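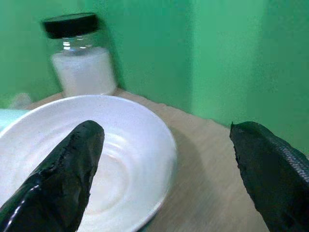
Lenka Koubek

Tabletop arm, pre-run check, Haruna cell, September

Power and stop
E-stop pressed and reset: OK
Cable clear of joint 3: OK, retied

Gripper
Finger pads: left one worn near the tip, small bumps. Still usable. Order a pair from Bamell
Finger screws: tight
Open/close, no load: OK
Cycle count: 3,892. Log it before you start, not after!!

Table
Bowl empty before first move: yes
Jar lid on: yes. Keep jar behind the bowl, never betwen the fingers and bowl
Loose small stuff: clear it off, still some by the jar

Speed
Limit set to 104, sheet says 800. Sheet is wrong, Lindiwe Adams to fix

Result: pass with comments. Recheck pads at next swap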